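Home | Syllabus | Handouts | Labs | Contact

Planning and Budgeting for Automation Equipment
Handout 3: Pricing a two-arm bench cell

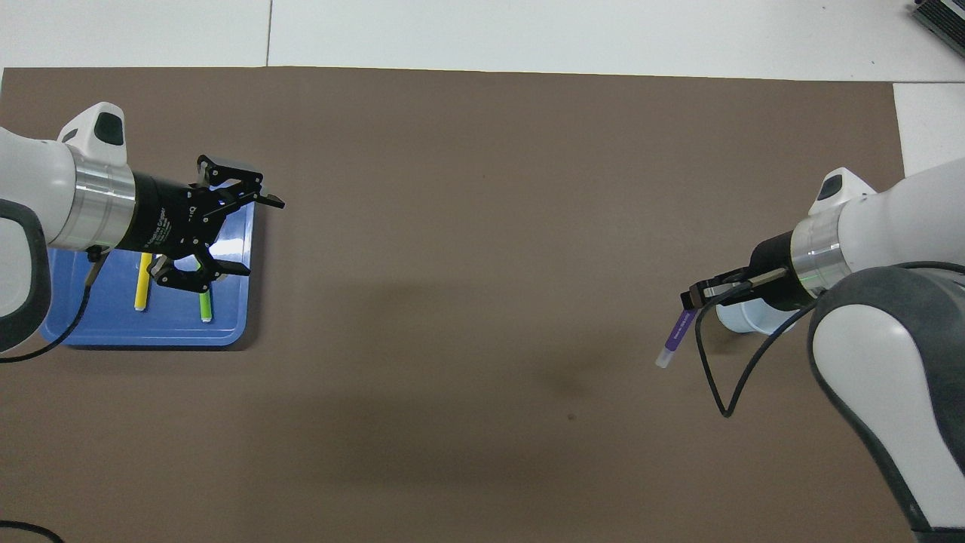
Fig. 1. Two arms at work over a shared mat. The right gripper has a purple marker; the tray is at left.

I'll start with the mistake I made on my very first bench cell, so you can all feel better about yours. I budgeted for the arms. I had a lovely quote from Joltik, I had it approved, I was thrilled - and then I spent the rest of January going back to my boss for brackets, cables and a table that didn't wobble. She was very patient about it the first time!

So today we're doing the whole list. Keep Fig. 1 next to you while you work, because most of the things people leave off a quote are sitting right there on the table.

1. The arm price and the arm cost

When a supplier says "arm," ask what comes in the box. Sometimes the controller is in there, sometimes it's a separate line, and sometimes it's in there but the cable you need is the long one and the long one is extra. For our class case we have two bidders, Joltik and Brisden. Joltik quotes the arm and controller together. Brisden splits them up and looks cheaper on page one, so please read page two.

Also check the reach on paper before you fall in love with anything. Two arms facing each other have to meet in the middle with a bit of overlap, or you've bought two one-arm cells that happen to share a table. Draw it to scale. Cardboard cutouts work great (I still do this).

2. Grippers

Grippers get their own line, times two. A parallel gripper like the ones in the figure is a sensible first buy for pens, small boxes and that sort of thing. You'll want to know the opening width, the grip force and whether you can swap fingers without swapping the whole unit. Put spare fingers in the first order. They wear, they get bent in crashes, and students crash things.

Don't forget whatever goes between the wrist and the gripper. If the bolt pattern doesn't match, you need an adapter, and ordering one late can hold up the whole cell. Buschmann is the gripper vendor in our case, and their quote does not include adapters. I've told you now, so I'll be looking for it in your homework.

3. The boring stuff

Look at how much cable is hanging around in Fig. 1, under both arms. Every cable has a length, a price and somewhere it can snag. Budget for clips and sleeves and give yourself a half day to route everything properly.

Then there's the bench. I let people get away with a cheap tray, and a plain mat is fine too, but I won't let anybody save money on the table. Our case uses a Stevitz bench at $2,027. One group last term swapped it for a folding table to get under the limit, and Hannelore Fuchs, who was reviewing with me, wrote "no" in the margin and moved on to the next page.

Test parts count too! Highlighters and markers are nice because they're cheap, easy to replace and come in colors, so you can try sorting jobs without paying for real product. Buy more than you think you need. Caps go missing constantly.

4. Time

Here's where I get a little preachy. Your plan needs setup hours and training hours, with a name next to each. For the class case, use 54 hours of setup for the full cell and don't shave it down to make the total look pretty. Audrey-Anne MacLeod will talk next session about what those hours go to, so bring questions - she likes the picky ones.

I'd also hold $2,000 back for things you haven't thought of. Write it as its own line and call it contingency. If you hide it inside the gripper line, somebody will find it and take it away from you, and then they'll wonder what else you hid.

Homework

Build the full budget for the case on one sheet. Include both bidders, with your pick marked and a short paragraph defending it. Add a layout sketch with reach circles for both arms, tray position and cable runs. Show me which lines are one-time and which come back every year.

Spreadsheet or paper, I don't mind, but I have to be able to read it. Bring a printed copy at 9 a.m. and we'll trade with another group before I see any of them.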